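Patch night, and my poor phone
8 July 2024

Day off today, so I finally sat down to get Stougaard running on my phone.
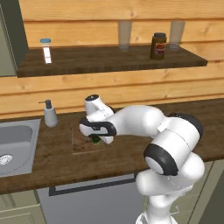
Wood plank wall, dark counter, cutting board.

So, Stougaard! It's the mobile one from Muveck, the one with the airships, and it still isn't in our store. I made a second account for the other region last November and then forgot the password, of course. Reset it over breakfast, switched the store over, and the download started right away (I may have cheered).

Then it wanted 7 GB. My phone had nowhere near that, so out went two podcasts, a pile of old screenshots and a puzzle game I was stuck on at level 90 anyway. Second try went through, and I only had to restart once.

The tutorial is long and I can't read most of it, but the buttons are big and the music is lovely — I kept the menu open just to listen. You start in a harbor town called Grenddale, and they hand you 2000 gems for signing up early in the event. I spent every last one in a single sitting. Got a healer, got a very grumpy archer, got a whole lot of spoons. They're weapons, I think?

My main worry is the battery. It went down to 19 percent before lunch and the back of the phone was toasty, so I've turned the graphics to low and switched off the shadows. Might try it on the old Girex tablet tomorrow if I can find the charger.

Still need to link the account before I lose the password again. Doing that now, then bed.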